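What Happens Inside a Computer

Search this site Type a word and press enter

By Eleri Prydderch
April 2022

12 shares | 3 comments

A computer is a machine that follows instructions. Each instruction is very small. One might say "add these two numbers." Another might say "copy this number to that place." A computer does a great many of these small steps every second, and the steps add up to a game, a letter, a song or a map.

This page explains the main parts of a desktop computer and what each part does. Words in CAPITALS are listed again at the end.

Numbers and switches

Computers store everything as numbers. The letter A is stored as a number. So is the color of each dot on a screen, and so is each tiny slice of a sound recording.

People usually write numbers with ten digits, 0 to 9. Computers use only two, 0 and 1. This way of writing numbers is called BINARY. A single 0 or 1 is called a bit. Eight bits together are called a byte.

Binary works well in electronics because a switch has two positions. Off can stand for 0 and on can stand for 1. The switches in a computer have no moving parts. They are called TRANSISTORS, and they turn on or off when a small electrical signal reaches them. A modern chip holds billions of them.

The processor

The PROCESSOR carries out instructions. It is also called the CPU, short for central processing unit. It is a flat square chip, small enough to rest on the palm of a hand.

The processor repeats the same cycle:

1. Fetch. It gets the next instruction from memory.
2. Decode. It works out what the instruction means.
3. Execute. It does what the instruction says.

Then it goes back to step 1. A clock inside the computer sends out a steady beat so that the parts stay in time with one another. The speed of this beat is measured in gigahertz. One gigahertz is one billion beats per second. A processor marked 3 gigahertz runs on three billion beats per second.

Most processors now have more than one core. A core is a complete instruction follower of its own. Two cores can work on two jobs at the same time.

The motherboard

The processor does not work alone. It has to send signals to the other parts and receive signals back. The MOTHERBOARD is the large flat board that joins the parts together.

A motherboard carries thin lines of copper called traces. Electricity travels along the traces from one part to another. Many traces are hidden, because the board is built in layers like a sandwich, with lines running through the inside. Many motherboards are green. The color comes from a coating that protects the copper, and the coating can be made in other colors too.
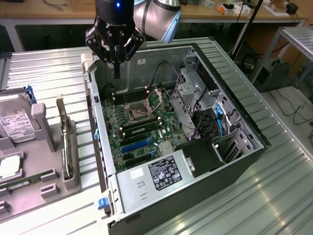
The processor sits on the motherboard in a holder called a SOCKET. On many boards the socket contains a grid of small metal pins, and the processor has a matching grid of flat pads on its underside. On other boards it is the other way around, with pins on the processor and holes in the socket. In both kinds, every pin has its own position. Some pins carry power. Others carry signals.

The pins are thin and bend easily. A bent pin may fail to touch its pad, and then the computer may not start. People who build computers handle the edges of a processor and keep their fingers off the metal contacts. A lever holds the processor in place when it is closed.

Memory

MEMORY holds the instructions and numbers that the processor is using now. It is often called RAM, which stands for random access memory. "Random access" means that the processor can go straight to any place in memory without passing through the places before it. A book works in a similar way if you know the page number.

RAM is fast, but it forgets. When the power is switched off, everything in ordinary RAM is lost. A story you have typed but not saved may be held only in RAM.

Storage

STORAGE keeps information when the power is off. There are two common kinds.

A hard disk drive contains one or more round, spinning plates with a magnetic coating. A small arm moves across each plate and reads or changes tiny magnetic spots.

A solid state drive has no spinning plates. It traps electrical charge inside chips. It is usually faster than a hard disk, and it makes no noise.

Storage is slower than RAM. When you open a program, the computer copies it from storage into RAM first, and the processor works from that copy.

Power and heat

Electricity from a wall outlet is not suitable for computer chips. The voltage is too high, and the current changes direction many times each second. The POWER SUPPLY turns it into a steady current at a much lower voltage. Never open a power supply. Parts inside it can hold a dangerous charge even after the plug is pulled out.

Chips get warm as they work. A block of metal called a HEAT SINK is pressed against the top of the processor. It has many thin fins, and heat spreads through the metal into the air between them. A fan pushes the warm air away. If a processor gets too hot, it slows itself down or switches off.

Try it: a paper processor

You need a pencil, some slips of paper and one other person.

Write one instruction on each slip. Use only these kinds: "Start with 0," "Add 2," "Double the number" and "Say the number." Put the slips in a pile, in order. The other person takes the top slip, reads it, does it, and goes on to the next. That person is the processor and the pile is the memory.

Now swap two of the slips and run the pile again. Compare the answers.

Word list

BINARY: a way of writing numbers using only 0 and 1.
HEAT SINK: a metal block that carries heat away from a chip.
MEMORY: the place for information in use now.
MOTHERBOARD: the board that joins the parts.
POWER SUPPLY: the part that changes wall electricity into a form the computer can use.
PROCESSOR: the part that carries out instructions.
SOCKET: the holder for the processor.
STORAGE: the place for information kept when the power is off.
TRANSISTOR: a very small electronic switch.

Checked by Narendra Joshi.

3 comments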